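Requesting and Checking Official Transcripts for a University Application

Print this page | E-mail this page

By Ginette Huet
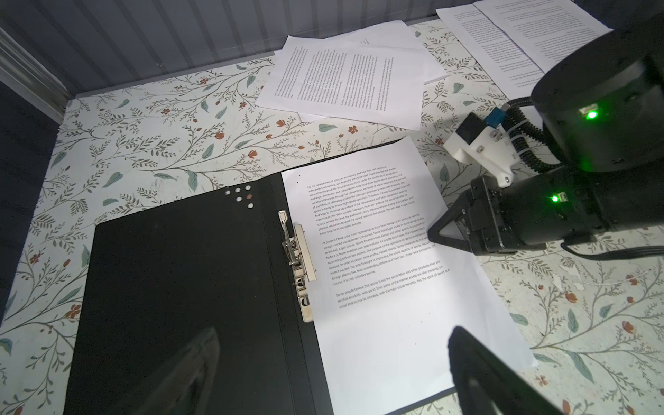
A transcript is the record of courses, grades and credits issued by the school that taught them. Most universities will read an unofficial copy when they first assess a file, but they will not confirm an offer until the official one has been received. The steps on this page apply to students in their final year of secondary school, and to transfer applicants who have completed at least one term elsewhere.

Before you start

You will need:

- your student number at each school attended
- the name under which you were enrolled, if it has changed
- the application number issued by each university
- a credit card, or whichever payment method the records office accepts

If you attended more than one secondary school, check whether the most recent school lists all earlier courses on its own transcript. Some do. Others show transferred credits as a single block with no grades, and in that case a separate request must be made to each school.

Step 1. List every institution

Write down each school, college or training centre where you were registered for credit, including summer courses, evening courses and courses you dropped after the withdrawal date. Universities ask for the complete record. An omitted institution can be treated as a misstatement on the application, even where the marks would have made no difference to the decision.

Step 2. Read the receiving university's instructions

Requirements vary between faculties of the same university. Look for the following:

- whether the transcript must be sent electronically or by post
- whether interim grades are accepted
- the deadline for receipt, as distinct from the deadline for the application
- whether course descriptions are required for transfer credit

The second deadline is the one most often missed. An application submitted on time in February may still be closed as incomplete if the transcript arrives after the document date.

Step 3. Submit the request

Secondary school students normally make the request through the guidance office. College and university students use the registrar's online form. Two fields cause most of the errors:

Recipient. Select the admissions office, and the faculty if the form offers one. A transcript addressed to the university in general goes to a central mailroom and may take a further 7 business days to be matched to a file.

Release timing. Most forms offer "send now" and "hold for grades". Choose "send now" for an interim assessment. Choose "hold for grades" only when the university wants final marks – the request will not move until the term has closed and every instructor has submitted.

Enter the application number in the reference field. If there is no reference field, use the comments box. Students with common surnames should add their date of birth.

Step 4. Check your own copy

Order one copy for yourself at the same time, or download the unofficial version. Compare it with your report cards and confirm:

- spelling and order of your names
- course codes, particularly where a course was retaken
- credit values
- the date on which the diploma was granted, if applicable

Retaken courses need some care. One school may print both attempts and another only the higher mark. Either practice is acceptable provided the transcript legend explains it, so make sure that the legend page is included. It is usually printed on the back and is easily lost when a document is scanned single-sided.

If you find an error, ask for a correction in writing and attach the relevant report card. Do not annotate the transcript. Any mark made on an official copy cancels its official status.

Step 5. Keep sealed copies sealed

A paper transcript issued to a student in a sealed envelope remains official until the envelope is opened. Forward it unopened inside a larger envelope. Do not punch it, staple it or remove the stamped flap. Keep your personal copy, the receipt and any correspondence in one place, filed by institution.

Step 6. Confirm receipt

Log in to the applicant portal 6 business days after an electronic transcript is sent. The status should read "received" or "under review". "Received" means that the document has arrived and has been matched to your file. It does not mean that anyone has assessed it.

If the status has not changed, contact the sending school first and ask for the transmission date and confirmation number. The admissions office will want both before it begins a search.

Transcripts in another language

A transcript in a language the university does not work in must be accompanied by a certified translation. The translator should reproduce the layout of the original, keep the grades as printed and leave the scale unconverted. Conversion is done by the admissions office, and a translated transcript showing converted grades will generally be returned. Send the original-language document together with the translation, under the same application number.

Last reviewed: Thursday, June 3, 2021

Print this page | E-mail this page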